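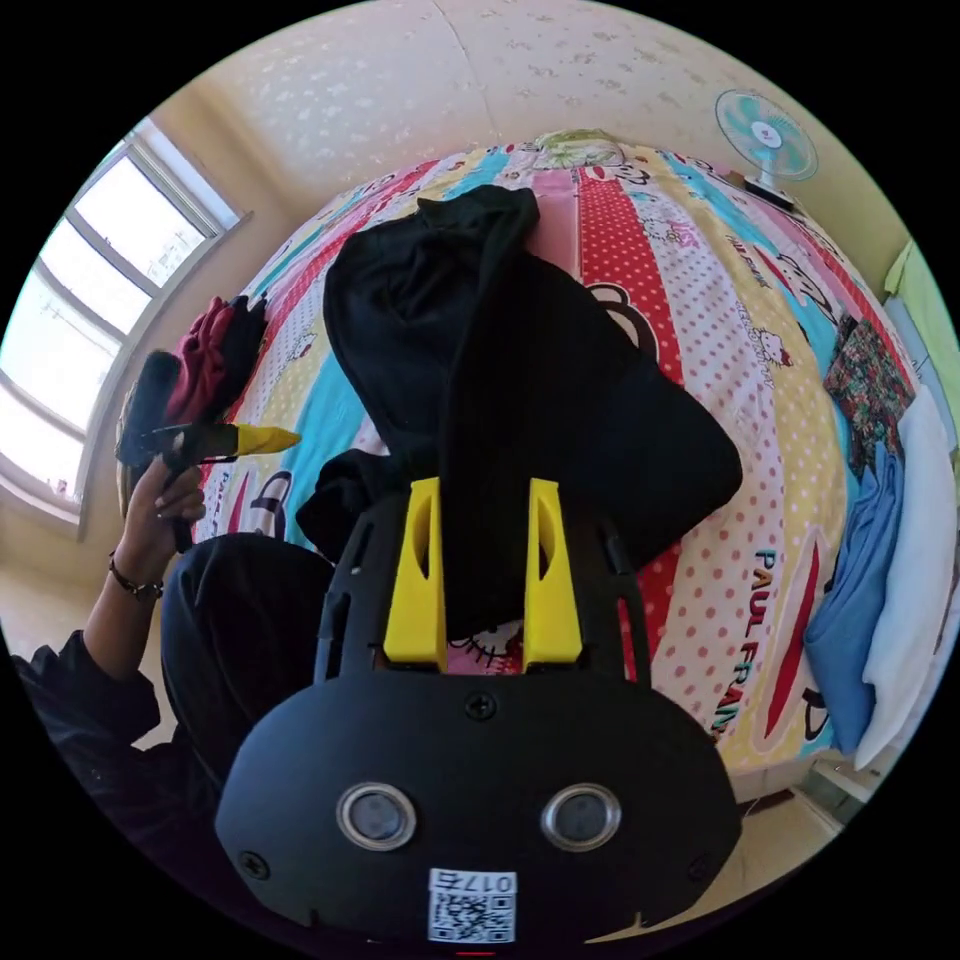

Forum > Laundry and Textiles > Folding and Storage

Black garments on a patterned quilt: lint transfer and sorting

brushed_cotton
I sort and fold on the bed. The quilt is a striped print, washed at 60 with the towels. Black tops go down in a heap and get folded one at a time. I am finding pale fibre on the black items after folding, mostly on sleeves. Is the quilt the source, or is it coming out of the dryer? Load is mixed fleece and jersey.

drumspeed
Dryer. A quilt that has been through that many hot washes has shed most of what it is going to shed. Check the filter, then run the blacks alone and compare.

Hukport_Rd
Disagree. Cotton prints keep shedding along the stitching for years. Put a flat sheet over the quilt before you tip the basket out. Mine is 300 thread count and gives off next to nothing.

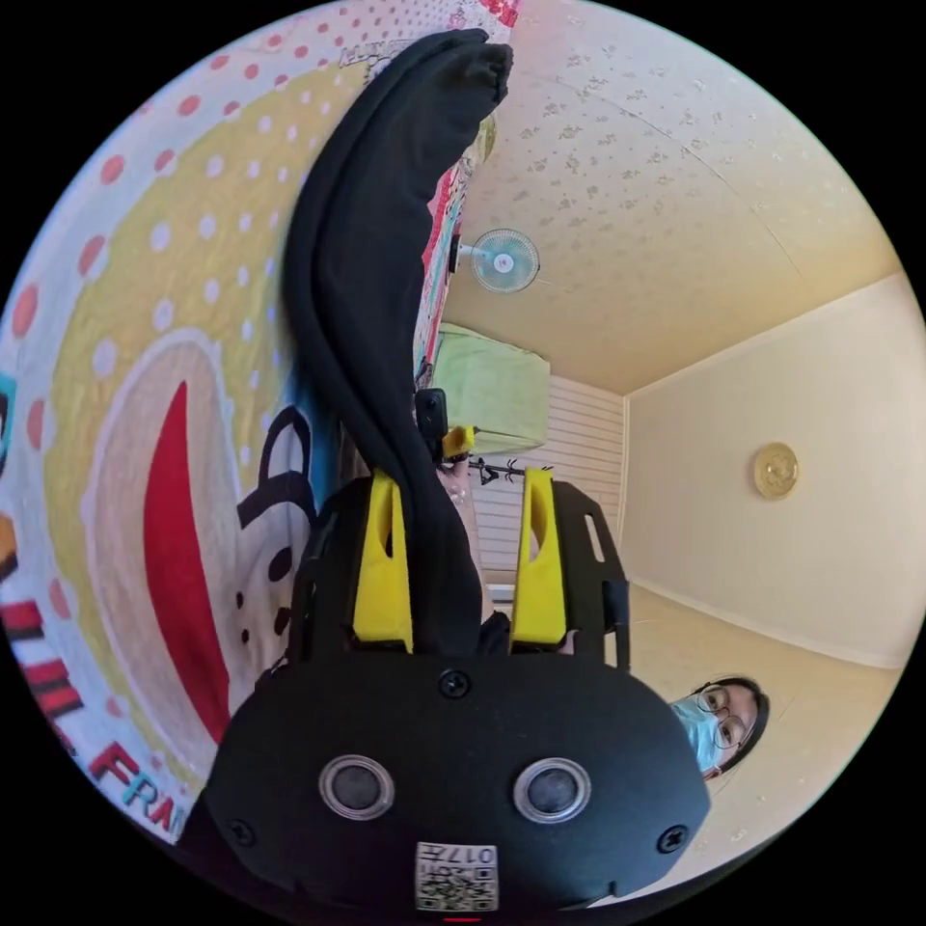
Posted by Binta Olaniyan, August 2024

I use the same sort of surface, cartoon print and all, and sort my darks on it. Two points on method.

First, pick up long narrow pieces by one end and let them hang. A twisted sleeve or sock will undo part of its own twist under its weight, and you can see which way the rest has to go. Flattening it on the bed while it is still twisted presses the crease in.

Second, a loud print is useful under black fabric. Edges are easy to find against red and white. On my old charcoal doona cover I lost socks constantly.

On lint, I side with Hukport_Rd. I tried a Futedetti roller on the quilt in March and it came up grey after 20 passes.

drumspeed
Grey is household dust. Pale fibre on black jersey is a different thing. What colour was the fibre under a lamp?

Binta Olaniyan
Didn't check. Fair question.

brushed_cotton
White, with the odd pink one. There is pink in the quilt and none in the wash load.

drumspeed
Then I'll concede the pink ones. The white could still be towel residue in the drum.

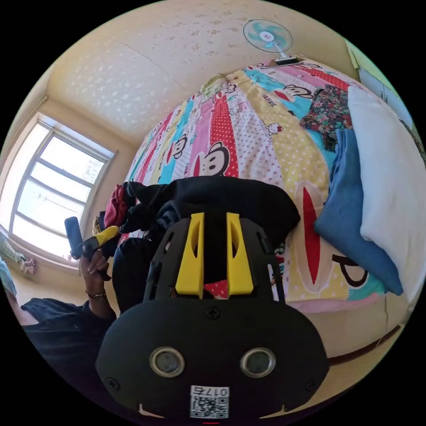
Black clothing in a heap on the quilt.

pegs_and_line
A heap like that is half the problem. The bottom layer gets rubbed against the quilt every time you pull something off the top. Spread them out in a single layer, or leave them in the basket and lift from there.

Hukport_Rd
Single layer takes the whole bed. The sheet is quicker.

pegs_and_line
The sheet slides on a cotton quilt. I gave up on it. I use a Prarnon folding mat now, the 301, which has a rubber back.

brushed_cotton
Will try the sheet first, as I already own one. Blacks alone in the dryer next load, filter cleaned beforehand. Does anyone fold black fleece inside out?

Binta Olaniyan
Yes, always. The brushed side collects everything, so check which side that is on yours.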